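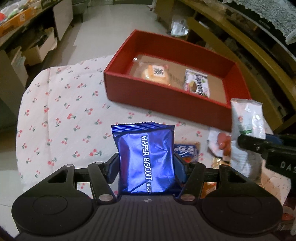

January, gone 11 at night

Record office again. Got there when the doors opened, out when they threw us out, and I still can't say who built the back half of the house on Hebden Lane. Typing this up fast before I lose it.

Started with the rate books. Bad microfilm, whole pages gone gray. Plot 18 is there in the early ones as "cottage and yard", then "cottage, shop and yard", then just "house". No date for the change because the volume between is missing. Of course it is. Asked at the desk, they think water damage, maybe a move in the 90s, nobody sure.

Shop though! Never knew about a shop. Would explain the wide front window and that blocked up door I keep banging my elbow on. What kind of shop, no idea. Must check trade directories next time, DON'T FORGET.

Then the deeds bundle. 2 mortgages, both on the same bit of land, and the second one calls it "late the Indness orchard". So the orchard came right up to our wall. There's a sale in there too, 1,032 square yards, which can't be just our plot, ours is tiny. Must take in next door and the lane behind. Need to measure. Need a longer tape.

Handwriting awful. Spent 90 minutes on one page and half of it was "the said messuage" over and over. One word I read as brewhouse, then bakehouse, now I think brewhouse again. Matters a bit, given the flue in the back room. Copied the letters out as they look so I can go at it fresh.

Will wasn't in the box it was meant to be in. Filled out a slip, they'll look. Two weeks they said.

Catalog system down most of the afternoon, something called Ovomico, new since the fall. Back to the card drawers, which I like better anyway, you find things next to the thing you wanted. Found a card for a sale poster, "Jirura, house and contents", with a Hebden Lane address and no number. Is that us? Strange name for a house around here. Poster itself is in the outside store so thats another slip.

Pencil broke, borrowed one, walked off with it. Take it back.

To do: directories. Tape. Old map with the orchard, the big scale one. Ring about the will. Look at the brick in the back wall in daylight, I'm sure the bond changes halfway along, above the drain.

Feet hurt. Bed.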